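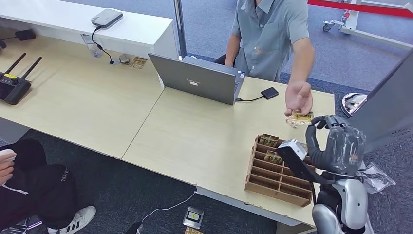
Wudbridge Centre
Sachets and Compartment Organisers in Shared Rooms: Frequently Asked Questions

These answers apply to all bookable rooms in the Main Building and the Zullham Wing. They replace the notes issued in April. Staff and visitors who have booked a room through an outside body should read them together with the conditions of hire.

General

What does the Centre supply?
Each bookable room may be supplied with one compartment organiser and a stock of single-serving sachets of tea, instant coffee and sugar. The organiser is placed on the main table before the first booking of the day. Cups, spoons and hot water are available from the kitchen point on the same floor and are not kept in the rooms.

Is there a charge?
Sachets are included in the room rate for internal bookings. Outside hirers are charged for refreshments as set out in their booking confirmation.

May I book a room without refreshments?
Yes. Please select "No refreshments" on the booking form. The organiser will be left in the cupboard and should remain there.

How many sachets does the Centre hold?
The central store holds up to 3000 sachets of all kinds. A standard room allocation is 70 per week. Larger allocations may be agreed in advance with the Rooms Office.

Filling and using the organiser

How should sachets be placed in the slots?
Sachets should stand upright, one to a slot, with the printed face towards the front of the organiser. The slots slope, and a sachet that is pushed in flat or folded will slide beneath the one behind it. Fill the back row first and work forward. Where only a few sachets remain, they should be left where they are and not spread out across the grid.

May different kinds be mixed in one row?
Rows should be kept to a single kind wherever stock allows. If two kinds must share a row, please leave a free slot between them.

The sachets I have been given do not fit. What should I do?
The slots were made to the size of the Clisetti sachets held in the store. Wider packets, and stick sachets of the long narrow type, should be offered in a bowl. Please do not trim, bend or remove the partitions. They are thin and cannot be glued back to a reliable standard.

May I hand sachets round during a meeting?
Certainly. Many chairs prefer to do so, particularly where the table is long and those at the far end cannot reach. Sachets should be handed over unopened. Any that have been opened, or have split at the seam, should be thrown away.

May the organiser be used for other things?
It may be used for name cards, sample packets or small stationery during a booking, provided that these are removed at the end. It should not be used for batteries, keys, medicines or loose food of any kind.

Laptops and cables

Where should the organiser stand when laptops are in use?
Please keep it clear of the laptop and of any drive or charger connected to it. A cable lying across the table is easily caught by a sleeve when someone reaches for a sachet. Where possible, cables should run along one side of the table and the organiser should stand on the other.

May hot drinks be taken at the table with equipment?
Drinks are permitted in all rooms except Zullham 215, where the table is fitted with sockets in its surface. Drinks in that room are to be taken at the side counter.

Is the Centre responsible for damage caused by spills?
The Centre is not responsible for personal or hired equipment. Damage to the table or to Centre property should be reported on the day.

Cleaning and care

How is the organiser cleaned?
It should be emptied and wiped with a soft, slightly damp cloth, then dried with a second cloth. It must not be soaked or put in a dishwasher. Powder in the corners of the slots may be loosened with the small brush kept in the cupboard.

And the table?
A damp cloth is sufficient. Spray polish leaves a film on which paper sachets mark, and its use was stopped in April. Please lift objects when moving them, and do not drag them over the surface.

What should be done with wrapping?
Clear plastic wrap and film should be taken to the soft plastics bin beside the lift, not left on the table. Used sachets go in general waste, as most of them are lined and cannot be recycled with paper. Outer cardboard boxes should be flattened and left in the kitchen point.

Stock, faults and requests

Who refills the organiser?
The Rooms Office refills organisers each weekday morning. Between visits, users may take sachets from the labelled drawer in the kitchen point. Please do not take sachets from another room.

Are there sachets suitable for particular diets?
Tea, coffee and sugar are held as standard. Sweetener and decaffeinated coffee can be supplied with two working days' notice. Ingredient lists are kept on file, as the print on the sachets is very small, and will be sent on request.

A partition is loose or missing. Whom do I tell?
Please inform Hanane Amrani at the Rooms Office, giving the room number and the number marked on the base of the organiser. Repairs are carried out by Ouazzani Joinery, and a replacement will normally be provided for the next booking. Damaged organisers should not be put back in the cupboard.

May our department have an organiser of its own?
Departments may apply in writing to Souad Zaki, Head of Rooms and Hospitality. The Centre has 108 organisers in use, and further ones are ordered once a year. Applications should state the room in which the organiser will be kept and who will be responsible for filling it.

Rooms Office, Wudbridge Centre
Page last reviewed: May 10, 2026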